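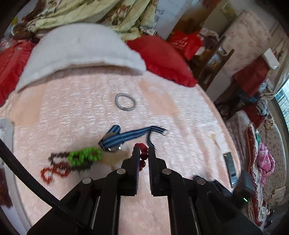 Strand slip

Strand slip is a grasping fault in parallel grippers, in which a strung object such as a bead bracelet shifts or drops after the fingers have closed. Ridged pads may hold only a few beads while the rest of the loop hangs free.

Causes

At Cliltico the fault was first logged in June, during trials of the Gavton hand-held gripper. Round, glossy beads roll under load — closing harder tends to push them out of the grip. A worn cord can also snap, scattering beads into the finger rails.

Detection

The Rawat controller stops after 4 failed grasps or 700 milliseconds without steady contact.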